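Household Notes: A Place for the Scissors

March 17, 2026

Readers of this blog will be aware that the kitchen counter at Allcombe has been under review since February. The gray speckled stone was chosen for durability, and it shows every item left upon it. The small wooden cabinet was accordingly retained at the back, and all other articles were asked to justify their position.

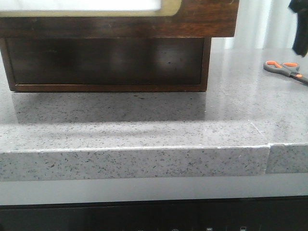 The cabinet and the orange-handled scissors on the counter.

The scissors present a particular difficulty. They are required for mail, herbs, string and the bags in which Plirell flour is sold, and they are seldom returned to the same location twice. A survey of the household drawers produced 27 items with no agreed purpose, and no scissors.

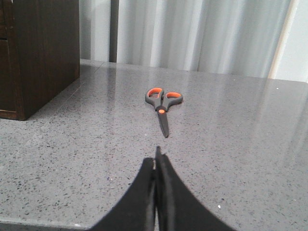 Damilola Ugwu wrote that scissors used for food should never share a home with scissors used for parcels, and that two pairs in different colors would settle the matter. The suggestion has been accepted in principle. A second pair will be obtained from Adeyemi in Iltbridge when next convenient.

Until then, the existing pair is to be washed after each use, dried fully, and put away with the blades closed.
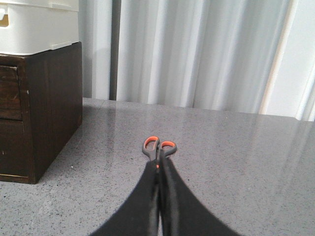 Hooks were considered and declined, as the wall would require drilling. A jar was also tried for two weeks, but it collected pens.

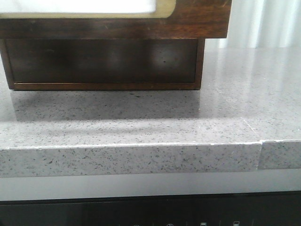

The stone itself is wiped each evening with a soft cloth and mild soap. The cabinet receives a dry cloth only, and wax twice a year. Recommendations for a suitable wax are welcome in the comments.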